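Ledton Community Hall Association
Minutes of the September general meeting, 7.30 pm, supper room

Present: Othmane Mahrous (chair) and the usual crowd, less those at the netball.

Previous minutes were accepted, once the spelling of Zarnus had been corrected for the third time.

Kitchen: The Nasr Street side of the urn debate wants a new urn. The other side wants the old one descaled. Descaling carried, nine votes to six, and the six asked for this to be recorded.

Floor: Likmont quoted $3,009 to sand and reseal the main hall. Zarnus quoted $1,013, which covers sanding only and, on a close reading, only half of that. Othmane moved that we accept Likmont. Carried after some discussion of colour – the meeting favours something pale.

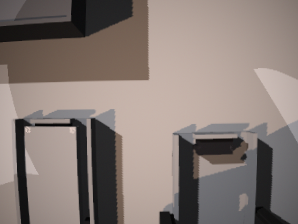
Page last changed: September, 9.15 pm

Bookings: The ukulele group and the tai chi class have again both been given the same evening. Each describes the other as very loud. Tai chi will move to the supper room until the floor is finished, then everyone will argue about it afresh.

Fundraising: The trivia night made $400, less $200 for the meat tray and prizes. A motion to have fewer questions about cricket was lost.

Car park: The pothole remains. Othmane will write to the council again, using the same letter with a firmer greeting.

Other business: Whoever has the good ladder, please bring it back.

Meeting closed 9.05 pm. Tea was made in a saucepan.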